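Drultimard Twin-Arm Tabletop Cell
Equipment and planning information

Home > Equipment > Bench cells > Twin-arm

Order code: DR-1305
Availability: built to order
Supplied by: Jekulham

Overview

The Drultimard cell is a bench-mounted pair of arms, each fitted with a two-finger gripper, for laboratories and teaching departments that need to run pick-and-place work on household-sized items. It is sold as a complete cell or as separate lines for sites that already own a table or a controller. Prices are given by written quotation only.

What is included

Two arms with grippers fitted
Head camera and mounting post
Controller and power supply
Cable set
Emergency stop, wired
Mounting hardware and paper manual

Not included: table, workstation, task objects, guarding. Guarding is specified by the buyer after their own risk assessment. Jekulham can supply drawings for this purpose but does not sign off third-party installations.

Space and services

Allow 1000 mm of clear floor in front of the table for the operator. The table must not be on castors. If castors cannot be avoided, they must be locked and the table fixed to the wall or floor before the arms are powered.

One earthed mains outlet is needed for the controller and one for the workstation. Do not run both from the same extension lead. Compressed air is not used.

Room lighting should be fixed and diffuse. Glossy worktops return bright patches to the head camera, and sites with glossy tops should budget for diffusers or a matt covering. Covering is listed under Iletti table accessories and is cut to size before dispatch.

Budget planning

Buyers applying for capital funds should enter the following as separate lines:

1. Cell, complete
2. Table or table adaptation
3. Installation and first calibration
4. Spare finger set, one per gripper
5. Object set
6. Annual service from the second year

Finger sets are consumable and are usually charged to a running budget. The spares line is the one most often left off an application, and a cell without spares is out of use until a replacement set arrives. The service line covers one visit, inspection of cables and gripper screws, and recalibration. Travel outside the standard delivery area is charged separately.

Installation is quoted as one visit. A second visit is chargeable if the table or power supply is not ready on the agreed date.

Object sets

The Meireles set is made up of light kitchen items and toy food. Mixed shapes are recommended for a first purchase: something flat, something with a handle, and at least one item with an uneven surface. Sets can be bought whole or by the piece. No item may exceed the payload stated on the quotation.
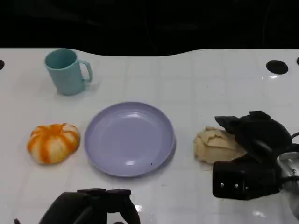 Tabletop work with mug, plate, toy pumpkin and bread-like item. Right gripper at the bread-like item.

Plates are the slowest items to set up. A low raised rim gives the fingers little to hold, and sites planning to include plates should ask for the thin finger option when ordering. Fingers can be changed later, but the gripper must then be recalibrated.

Ordering

Quotations issued from November 26, 2021 are valid until the end of December. A deposit is required with the order and the balance is due on delivery. Orders from public bodies are accepted against a purchase order number without deposit.

Returns are accepted on unopened accessories only. Cut table coverings cannot be returned.

Carriage: the complete cell ships on one pallet weighing more than 100 kg. Please state on the order whether the site has a goods lift and a tail-lift bay.

Technical and planning enquiries: Alcides Rocha, Equipment Desk, Jekulham. Quote the order code in all correspondence.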